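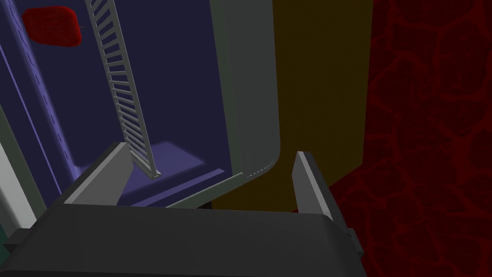 Abilio Palacios asks whether the wrist view on its own is enough for the policy to work from, or whether we still feed it the room camera as well. He'd tried the earlier release on his own kitchen set and found it went blind the moment the hand got near a door frame. Fair question and it's the one we get most, so it goes first.

Short answer: wrist view only, in this release. The room camera input is still in the code, switched off by default. Turn it on if you want to compare. Our own results below are all without it.

Soler - close-range reach and grasp pack for simulated kitchens
Made by Clornmont. Current release 2024-04-21.

What it is
A training recipe, a set of kitchen scenes and a trained policy. For groups working on getting a two-finger hand into awkward places - cupboards, ovens, drawers, anything with a lip and not much room. You get the method and the weights, plus the scripts we used to score it. No hardware. Runs in simulation only, and we make no claims for a real arm yet.

What's new
The old recipe learned the whole reach as one long movement. Worked well in the open, badly near edges. The new one splits it in 2 stages. Stage one brings the hand to the mouth of the space and stops. Stage two takes over from there and is trained only on short, close moves, with the start position shuffled each time. Sounds too simple. We thought so too, and spent most of the winter trying cleverer things that did worse.

The stages share one image encoder. We tried seperate ones - slower to train, no better.

The handover
Most of the work went into this bit. Stage one has to stop somewhere stage two can cope with, and what counts as a good stopping place depends on the view, not just the distance. A hand parked dead centre can still have its own finger over the thing it wants. So stage one gets marked on what the wrist camera can see when it stops, as well as on where it is. A small penalty for fingers over the target. A bigger one for having the target out of view altogether.

Tuning that penalty is fiddly. Too strong and the hand hovers outside for ever, shuffling left and right looking for a perfect view. Too weak and you're back to the old release. The default is set for the scenes in the pack, change it if yours are much tighter. 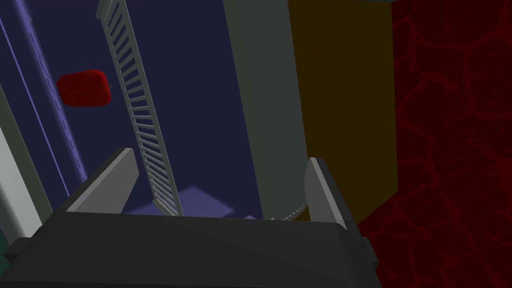 Stage two is scored on harder things than the reach alone. A run passes if the target has been gripped and moved clear, and nothing else has been shoved along the way. Any knock to the fixed parts of the scene is logged but doesn't fail the run, you can change that in the settings. The tests that split the methods best are the ones where a long thin part lies near the target. With the ladder-like rack slanting down between the open fingers and the red block close by its left rail, a straight push forward isn't much use, the hand has to shift over first and then go in. The old recipe nearly always went straight. Stage two learns the sideways move by itself given enough shuffled starts, we never showed it one.

How we tested
493 held-out starts, never used in training. Same starts for every method. Each method trained 3 times from scratch, because one lucky run tells you nothing, and we report the worst of the three next to the average. Full tables come with the download, plus the log for every single start so you can check our sums.

What we found, in words:
Two stages beats one long one on every scene type we have. Biggest gap in narrow openings, small gap in open worktop scenes.
Marking stage one on the view matters more than splitting the stages. Take it away and most of the gain goes with it.
Room camera on: slightly better on the approach, slightly worse once inside. We don't fully understand the second part.
Longer training didn't help stage two past a point. It started getting fussy about wall colour.

On that last one. Colours and wall patterns are picked at random in the training scenes and some of them are frankly ugly. Leave them on. We switched them off for one run to get nicer pictures for a talk and the policy fell over as soon as it met a kitchen it hadn't seen.

Known problems
Thin crossbars and wire shelves flicker at low picture sizes. Use the higher setting, slower but worth it.
Stage one sometimes hands over twice. Harmless but it clutters the logs. Fix due in May.
Soft objects are modelled as stiff ones with a soft-looking surface. Grip force results mean very little on these, please dont quote them.
No recovery if the target is dropped inside. The run just ends and counts as a fail.

In the pack
6 scene families, each with its own generator so you can make more
Trained weights, both stages, all three seeds
Scoring scripts and the held-out starts
The old one-stage recipe, retrained on the same data for a fair comparison
Short guide to adding your own scenes (rough, being rewritten)

What you need
One decent graphics card for running, more for training. The scenes load straight into Fason without changes. Nirnmont users need the converter, it's in the tools folder, read the note on hinge limits before you run it or the doors will swing right through the hand.

Licence and price
Free for teaching and for published research. Company use by yearly licence, ask us for a quote and say how many seats. Upgrades within the year are included. If you hold a licence for the previous release you already have this one - log in and it'll be under your downloads.

Support
Write to the support desk with the log file attached and the name of the scene family. Logs without the scene name take us ages to sort out. Bug reports on the handover are especially welcome, screenshots from the wrist view even more so.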